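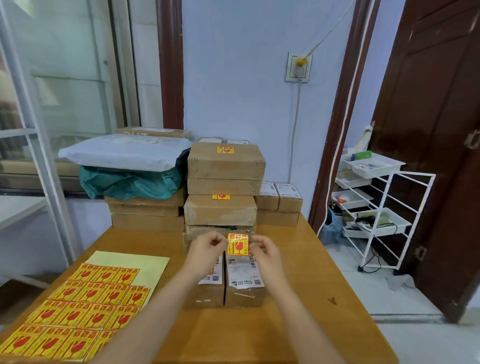
Section 4: Hosting a Sarkach Watch Party

Welcome to the fun part! Your Zivumon player is on the network and your account is active, so now you can line up a Pakistani film or drama and watch it in sync with friends and family, wherever they live.

1. From the home screen, open Cinema and choose Watch Party.

2. Pick a title. Warraich is a wonderful first choice – a big, loud family thriller with songs you'll be humming all week! If you already know the name, type its catalog number instead (Warraich is 2853).

3. Select Invite and enter up to 11 guests. Each guest gets a code by text message.

4. Set the subtitles. Every guest can choose Urdu, Punjabi or English separately, so Grandma can have hers off while the cousins keep theirs on.

Note: Subtitles for Warraich were written by Bushra Niazi, and she has translated the song lyrics too. Turn on Full Lyrics to see them!

5. Wait until each name on the guest list turns green, then press Start. The trailer plays first (press Skip if you've all seen it a hundred times).

6. To stop for tea, press Pause. The film pauses for everyone.

Caution: Don't press Home during a party. It closes the room for all guests, and the codes will have to be sent again.

Caution: The opening chase in Warraich is mixed very loud. Keep the volume at 83 or lower if you are using headphones.

If a guest falls behind, open Guests, highlight the name and press Catch Up. If that doesn't help, ask the guest to leave and rejoin with the same code.

Extras and cast interviews are covered in Section 5.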